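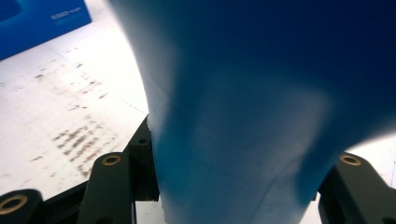 Humeck Textile Care Labels

Overview

Humeck is a table of care label instructions transcribed from household textiles: bedding, towels, curtains, table linen and cleaning cloths. Each row holds the text of one label, the care symbols in the order printed, and the stated fiber content. The table is meant for work on label parsing and for checking symbol-to-text conversion.

Files

labels.csv: one row per label
symbols.csv: lookup from symbol code to plain wording
splits/: lists of label IDs for train and test
CHANGES.txt

Fields in labels.csv

label_id: string, unique
category: one of 6 values, listed in symbols.csv under "cat"
text_raw: label text as printed, line breaks replaced by a vertical bar
text_norm: lower case, punctuation removed, abbreviations expanded
symbols: codes separated by spaces; empty if the label has words only
fiber: name and percent pairs, in printed order
source: wosanora or trummer
legible: 0, 1 or 2

There are 28 symbol codes. Codes for dry cleaning solvents are kept separate even where the plain wording is the same.

Sources

The Wosanora part was typed from labels in a secondhand linen store. The Trummer part came from a mill's own label proofs and has no wear or fading. Do not compare error rates across the two without filtering on legible = 2.

Transcription

Every label was typed 2 times, independently. Where the two versions differed, the label was read again and the third reading was kept. Spelling errors on the label are preserved in text_raw and corrected in text_norm. Fiber percentages are not corrected, so some rows do not add up to 100.

Known problems

Multilingual labels keep only the English block.
"Tumble dry low" and "tumble dry, low heat" map to the same code. Earlier versions had them apart.
Blank fiber fields mean the label gave none. They do not mean the fiber is unknown to the source.
Some Trummer proofs are near duplicates that differ only in size. The Britdale split keeps these on one side; the default split does not.

Versions

25th July: Britdale split added, tumble dry codes merged.
June: first release.

License

Free to use and change with credit to the Humeck project. Label wording remains with the makers.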